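Halim Season Two Promises Bigger Miles, Again

Halim, the road-trip series that spent its first season getting stuck in sand, is coming back in March with what its producers call "the toughest route on television." We have heard that before. Last year's toughest route included a car wash and two nights at a spa hotel.

Hosts Aarne Turunen and Ningsih Jugah will cover over 2000 miles from Kondalell to the ferry dock at Fleltholm, switching between pickup trucks, dirt bikes and a secondhand airboat. The press release says there is no support crew. It also thanks the support crew, in the last paragraph. 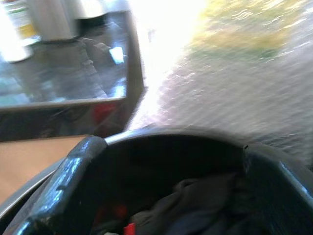 Sekar Lumenta has watched every episode and still isn't sold on the new format, saying the bets between the hosts stopped meaning much once the loser could buy a way out for $400. Why sit through a whole hour of trash talk, she asked, if the forfeit never gets paid?

The channel, Pondness, has ordered eight episodes and plans to air them at 9 p.m. It would not say how much of the driving the hosts do themselves - a fair question, given that season one showed Turunen asleep in the passenger seat in three different states. A trailer is due before the premiere.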